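Service and Field Robotics
Handout 6: Reading a vendor's offer
Jan 15, 2019

Bring this to the seminar along with your marked-up copy of the Skuden brochure. If you lost the brochure, Inês Nogueira has the spare copies. The short version of what follows is that I would not sign the offer as written, and I want you to be able to say why in your own words, or to argue me out of it.

1. What is being sold

Skuden offers an outdoor mobile robot under the name Bovent. It comes two ways. You can buy the base unit with its navigation software, or you can take what they call the supervised service, where the robot stays theirs and you pay by the month. The service fee in the offer we were given is 495 a month. The plain software license, for people who already own the hardware, is 275. Neither price covers wheels, batteries or the mapping visit, and the mapping visit is mandatory. You will find that on the next to last page, in the section headed "Getting started."

Read the price section twice and write down every noun that has no number next to it. "Priority support" has no number. "Regular map updates" has no number. "Typical urban surfaces" has no number either, and I come back to that one in section 3.

2. The claim about open spaces

The brochure says Bovent "navigates open pedestrian areas with confidence." Confidence is a word from statistics that has been borrowed by the sales department. Ask what the robot measures when there is very little near it to measure. A corridor is generous to a robot: two walls, a known width, doors at regular spacing. A plaza gives it much less. The flat ground returns almost nothing useful to a planar scanner, and the nearest building may be past the range at which the scanner is any good.
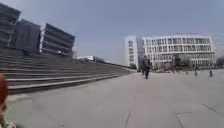
Range figures in brochures are nearly always given for a bright, flat target facing the sensor. Skuden gives 30 meters and does not say what the target was. Tiago Serrano asked them in writing and got back a data sheet with the same figure in a larger font. Assume a darker target at an angle will do worse, and plan your own test so that you find out how much worse.

Two more things to think about under this heading.

Joints and seams. Paving is laid in sections, and the lines between sections can help a camera-based system that tracks the ground. They can also mislead it, because one joint looks a good deal like the next. Repeating patterns on a facade cause the same trouble. If a vendor says the system "uses natural features," ask which ones, and ask what happens at the second identical one.

Steps. A flight of steps going up is an obstacle and most robots will see it as one. A flight going down is a hole. The brochure mentions "stair awareness" once, in a caption, and never says which direction. I would strike that phrase from any contract until it is defined. A robot approaching a long, low flight from the top is a different problem from the same robot approaching it from the bottom, and it needs a different sensor pointed in a different place.

3. "Typical urban surfaces"

We asked for a definition and were sent a list: asphalt, concrete, paving slabs, short grass. No slope limit. No figure for the height of a lip between slabs. Nothing on standing water. Tomás Baptista thinks I am being unfair here, and that no vendor in this price range would give a lip height. He may be right about the other vendors. I still want it. Wheel diameter is in the data sheet, so you can make a decent estimate yourselves (exercise 2).

4. People, and things people ride

The safety section runs to half a page. It says the robot "detects pedestrians and yields." Read it again and notice who is missing. Scooters, bicycles, delivery carts, strollers and wheelchairs do not appear anywhere in the document. In my view this is the most serious gap in the offer, well ahead of the price.

A walking person covers little more than a meter in a second. Someone on a motor scooter covers several, and is also harder to classify, being partly person and partly vehicle. Parked machines add another difficulty. A row of them is static clutter until one leaves the row, and a map that has stored them as fixed features is then wrong.
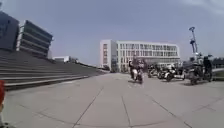 Your stopping distance calculation has to begin with the closing speed, that is, the robot's speed plus the other party's. Skuden's own example uses a stationary obstacle. With a stationary obstacle their numbers are fine and I have no quarrel with them. Redo the example with something coming straight at the robot and the margin they advertise shrinks very quickly. Show me at what speed it reaches zero. Include the reaction delay of the software; they list it, to their credit, in the appendix.

Think too about what "yields" means. Stopping dead is one answer, and it is the one Bovent gives by default. A rider who has already chosen a path around a moving robot may not be well served by a robot that has suddenly stopped in it.

5. The evidence offered

Skuden points to a trial at Jumivmont, with 134 completed runs. A completed run is defined as one that reached its goal. It does not say how many were started. It does not say how many of the completed ones had a hand on the remote at some point, and in a "supervised service" that matters more than anything else. I wrote to ask for the full log in October and was offered a video call.

There is also a supporting report by the consultants Ásgeirsdóttir. It is better written than the brochure and I recommend it as a model of clear layout. Its conclusions rest on the same runs, however, so do not cite it as a second source. Several of you did this last term.

In fairness, some parts of the offer are good. The emergency stop is well placed and properly documented. The log format is open, so you can get your own data out without asking. The cancellation terms on the monthly service are short and clear. Aníbal Caldeira, who is more patient with vendors than I am, would take the service for a short trial period and put all the questions above into the acceptance test. I could live with that if the test were written before the first invoice.

6. Exercises

Exercise 1. List each performance claim in the brochure. Mark it as measured, defined but not measured, or neither. Give the page.

Exercise 2. From the wheel diameter in the data sheet, estimate the highest lip the base can climb at low speed. State your assumptions about grip.

Exercise 3. Redo the stopping distance example for a scooter approaching head on. Plot margin against closing speed. Label your axes this time.

Exercise 4. Draft an acceptance test for an open plaza, one page at most. It must include at least one approach to steps from above, with a person holding the stop button, and a clear rule for what counts as a failed run. Any run where someone touches the remote has to be reported, whatever the reason.

Exercise 5. Write the email to Skuden asking for the missing information from Jumivmont. Be polite. Ask for numbers.

Exercises 1 to 3 are individual work. For 4 and 5 you may work in pairs, but hand in one copy with both names on it. Send everything as PDF to Tiago Godinho, who is marking this set, and put the handout number in the subject line.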